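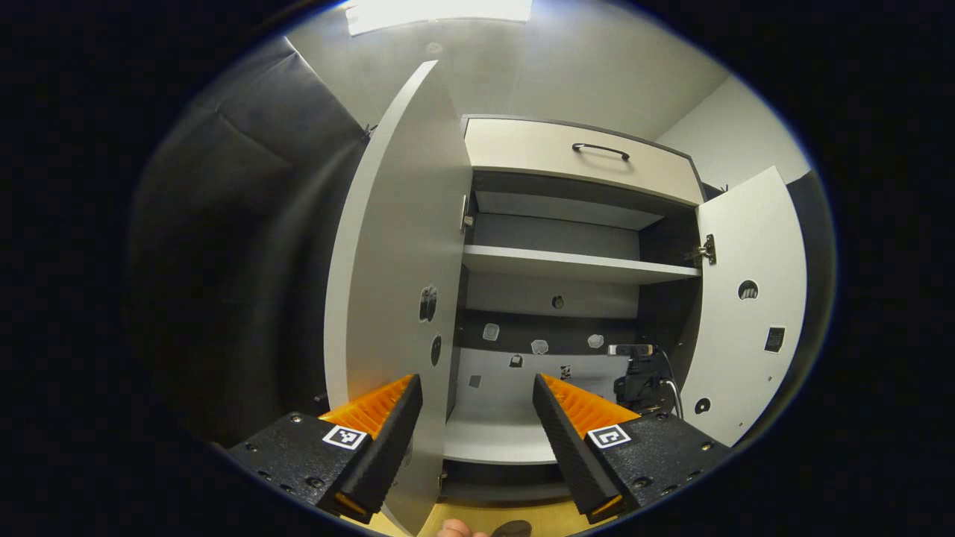
上面抽屉、下面两扇门的那个柜子

柜子里面粘着的白色塑料片怎么弄掉?还有背后那些洞要不要补?

提问时间:2011年11月14日
分类:居家 > 收纳整理 > 柜子
悬赏:10分

大家好,第一次在这个版发问题,如果发错地方请版主帮忙挪一下哈。

事情是这样的,我前阵子收了一个二手的柜子,Grodby系列的,就是上面一个抽屉下面两扇门的那种,花了282块,卖家说原来是放在厨房靠墙的,搬家了不想带走。外面我真的挺满意的,浅灰色,抽屉那块是奶油色的,配一条细细的黑拉手,放在我家那面白墙前面特别顺眼!当时光顾着看外面和抽屉顺不顺了,门也就开了一下,没往里仔细瞧(我知道我知道,我妈已经说过我了)。

结果拿回来打算擦一擦往里放东西,蹲下去一看,柜子最里面那块深灰色的背板上粘着三片白白的、有点透的塑料小片,排成歪歪的一排,左边那片还高一点。我猜是以前粘挂钩剩下来的底片,或者是粘线的那种小卡子?反正挂钩是没有了,就剩下这几片。我用指甲抠了半天,边上翘起来一点点,再使劲就感觉要把背板那层皮一起带下来,我就不敢动了。

深灰底上粘白片,你们想想有多显眼,一开门眼睛就往那儿跑。

再往上一点,背板正中间还有一个黑黑的小圆点,我分不出来是个洞还是个什么小旋钮,摸上去有点凸,又好像可以转,我没敢转。下面颜色浅的那一段也有几个小黑点,像是小配件。门里面更乱,左边那扇门的里侧有一个不规则的豁口,下面还跟着一个椭圆的洞,右边那扇也有圆洞。铰链倒是好好的,开关都没问题。

我打算这样用:隔板上面放碗和几个不常用的盘子,下面放锅、一袋米、油和酱油醋这些。所以我想问的是:

一是那几片白的到底怎么弄下来才不伤板子?家里有吹风机、酒精、风油精、擦地的小铲子,要买别的也可以,别太贵就行。

二是这些洞洞要不要补?我倒不是特别在意好不好看(门关上谁也看不见),主要怕招蟑螂,还有怕水汽跑到板子里面去,我们这边春天回南天,每年三月墙上都能流水,想想就头疼。

三是隔板能不能往上挪一格?下面想放一个带盖子的汤锅,连盖子算上有点高,现在塞进去要歪着。我看别人说柜子侧板里面会有一排小孔可以调的,我这个侧面也有小孔,可是特别小,不确定是不是干这个用的。

顺便再问一句,柜子里面有一股味道,不算臭,就是那种旧柜子加一点点油烟的味,有没有什么办法?我已经开着门晾了两天了,好了一些,凑近了还是有。

先谢谢大家啦!说得越细越好,我动手能力真的很一般,家里最高级的工具是一把十字螺丝刀。

补充一下(刚看到有人私信问):牌子是Pomik,说明书没有,卖家早就扔了。背板用手敲是空空的声音,应该挺薄的。侧板里面也是深灰,隔板和底板是白的。塑料片周围没有胶印流出来,就是片子本身粘得死死的。

再补充:吹风机试了一下,热风吹了一会儿,左边高的那片好像松了一点点,不过我举着手好酸,就先停了,想等有经验的朋友说说是不是这个路子,别我吹完板子鼓包了。

最佳回答(提问者采纳)

吹风机是对的路子,你差一点耐心而已,哈哈。我家三个柜子都是这么处理的,前任房客特别爱粘挂钩,厨房、浴室、衣柜,能粘的地方全粘了,我搬进来第一个礼拜基本上就在跟胶打交道。

先说白片。吹风机开热风,不用最大档,离板子一个手掌的距离,来回晃着吹,不要对着一个点死吹,薄背板外面那层皮多半是贴上去的,一直烤一个地方真会起泡。吹到用手指按那个片子觉得温热、有点软,就可以动手了。手酸的话在柜子里垫几本厚书,吹风机搁在上面,你只要扶着头就行。

然后拿一根缝衣服的棉线,粗一点的,牙线更好(没味道的那种,有薄荷味的会弄得柜子里全是牙膏味,我干过),从翘起来的那个角绕到片子后面,两只手拉着,像锯木头一样左右来回拉,慢慢往下走。线走的是胶那一层,不会去啃板子。千万别用小铲子!铲子一滑就是一道白印子,深灰的板子上面白印子比你那几片塑料还难看,而且永远在那儿。你一定要用硬东西的话,找张旧的会员卡,塑料的,斜着贴板子推。

一片弄下来大概10分钟吧,第一片慢,后面就有手感了。中间胶凉了拉不动就再吹,别硬来。

片子下来以后板子上肯定还会剩一层胶,软软黏黏的那种。这个时候别急着上酒精,先趁热用手指肚去搓,能搓成一条一条的小泥,跟搓橡皮差不多,能搓掉一大半。剩下的用食用油,对,就炒菜的油,厨房纸沾一点敷在上面,放到你吃完一顿饭再回来擦,基本上就掉了。然后用洗洁精水把油擦干净,再用拧得很干的布擦两遍,最后拿干布收一下。

风油精我也用过,除胶是真的快,可是放碗的柜子我不建议,那个味道能跟你好几个月,到时候喝粥都是凉飕飕的。酒精可以用,先在角落里看不见的地方擦一下试试,有的深色板子擦完会发白、发雾,那就别用了。

擦完以后原来粘东西的地方颜色可能会比旁边深一点或者浅一点,这个没办法,旁边的板子见了几年光和油烟,那一小块没见着嘛。过一阵会好一些,完全一样就别想了。我后来是贴了一张柜子用的衬纸,一整张灰的贴在背板上,什么印子都盖住了,要是你最后怎么弄都不满意可以走这一步。

洞的事情分开看。背板中间那个凸出来的黑圆点,我没见着实物不敢乱说,要是能转,很可能下面有螺丝,把柜子固定在墙上的或者把背板拉住的,你先别拧掉它。你可以把柜子稍微挪开一点看看背后对应的位置有没有东西。背后什么也没有,那留着也不碍事。下面那些小黑点也一样,先别拔,柜子上的小零件看着没用,拔了哪天门歪了、背板松了再找就找不到了。

真正空着的洞才需要补。小的去五金店买那种塑料的孔塞,圆的,一按就进去了,有白有灰,好几种大小,你拿尺子量一下洞的宽度再去。我是在Drestden那种小杂货铺里挑的,一大包便宜得很,用不完的现在还在抽屉里。门里侧那个不规则的豁口孔塞塞不上,你要是怕虫子,剪一块比它大一圈的铝箔胶带贴上去,边上压实,外面再贴一层白色的贴纸就看不出来了。回南天的话,重点也是这里,豁口里面的板芯是露着的,最容易吸潮,吸了潮会胀,一胀门就关不严。先用透明指甲油在豁口边上涂一圈,干了再涂一遍,然后再贴,保险很多。

隔板能不能挪,你把上面的东西全拿出来,用手从下面往上托一下隔板。能托起来就是搁在小托上的,那就可以调,侧板上同样大小的一排孔就是给小托用的。托不动就是用螺丝或者木销固定死的,你就别折腾了,锅换个地方放。小孔如果特别小,像针眼那种,也可能只是装别的配件用的定位眼,托不进去,别拿螺丝刀去撑大它。

味道嘛,小苏打倒在碗里放进去,每个角一小碗,关上门过两夜,再开门通风。擦的时候水里加点白醋,擦完一定要干透了才关门。米别直接放里面,用有盖的桶装,不然米会吃味道,尤其你还放酱油醋。

差不多就这些,动手之前下面垫张报纸,搓下来的胶泥掉到白底板上会再粘一次,别问我怎么知道的。

提问者对回答的评价:

太详细了谢谢谢谢!我昨晚照着弄的,牙线真的好用!!左边那片最先下来,中间那片最难,线断了两次。食用油那招我妈也说可以,她还怪我怎么不早问她。隔板我托了一下,纹丝不动,死心了,汤锅还是放灶台上吧。现在在纠结要不要整张贴衬纸,我看中一卷Luangrath的,灰色带一点点布纹,169块,有点心疼,可是又觉得背板那半截深半截浅的,统一一下会好看很多。有用过的吗?

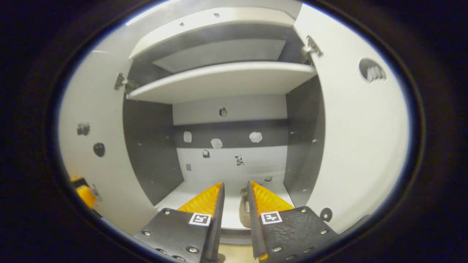 匿名用户回答:衬纸别急着买那么贵的,先想清楚你到底贴几面。背板这一面不大,侧板你说也是深灰的,那你只贴背板,挑的灰和侧板差一点点就会特别别扭,还不如不贴。要么背板和两边一起贴,要么背板就贴个白的,跟隔板底板一个颜色,里面也亮,找东西方便。我自己是后一种,白的,超市里散裁的便宜货,按米卖,用到现在边上有一点点翘,拿吹风机一吹再按回去就好了。

贴的时候讲两句,因为好多人贴完一肚子泡。先把尺寸量好,每边多留一指宽,别留太多,柜子里面转身都难,多出来的纸会自己粘到自己身上,粘上就撕不开了,我废过整整一张。从上往下贴,先撕开一条边的底纸,对齐了按住,再一边往下拉底纸一边用干毛巾推。碰到那些凸出来的小配件,在纸上划个小十字,让它从中间露出来,再把四个小角往下按。别把配件整个蒙在里面,鼓一个包,过几天那里一定破。

还有就是胶一定要除干净了再贴。你别觉得反正盖住了就无所谓,底下有一小块胶疙瘩,上面就是一个凸起,光从侧面一照清清楚楚,比原来还显眼。油也要洗干净,上面那位说用食用油,办法是好办法,可是洗洁精那一步偷懒的话,衬纸根本粘不住,当天晚上就掉下来盖在锅上。

底板我倒是建议你铺一层,不要粘的,铺那种网状的防滑垫,放锅放油瓶不会打滑,油滴下来拿出来冲一冲就好。白底板滴了酱油擦晚了会留印子,我家那个就是,一圈一圈的,瓶底印。

热心网友回答:

你们也太讲究了吧,柜子里面谁看啊。我那几个塑料片就一直粘在上面,还往上面挂过抹布呢。洞也没补,用了好多年了,没见有什么虫。贴那个纸有贴纸的钱可以买个好锅了。

不过味道我同意,小苏打管用。咖啡渣也可以,要晒干的,没晒干会长毛。

提问者追问:

哈哈哈哈楼上说得我好想放弃。可是我一开门就看见那块印子呀,晚上睡觉前还要再去看一眼,强迫症没办法。

衬纸决定听前面那位的,买白的散裁的先试一张,贴坏了也不心疼。Luangrath那卷先放收藏夹里。网垫今天顺路买了,剪的时候剪短了一点点,后面露出来一条,不过放上东西应该就挡住了。

想再问一下,门里侧那个椭圆的洞,孔塞都是圆的,塞进去两头会漏一点缝,是不是也只能用铝箔胶带?还是说有椭圆的孔塞卖?我去了两家店,老板都说没有,其中一个还问我是不是量错了……

匿名用户补充回答:椭圆的我也没见过现成的。你用原来那个办法就行,跟豁口一起贴,反正它俩挨着,剪一条长的从上面一直盖到下面,比贴两块好看。贴之前拿布把门擦干净,边角剪成圆的,不容易翘。贴完先别急着关门,看一下胶带那个厚度会不会跟柜框蹭到,蹭到就往里收一点。

回南天前记得在里面放两盒吸湿的,水满了就倒,别等它漏出来。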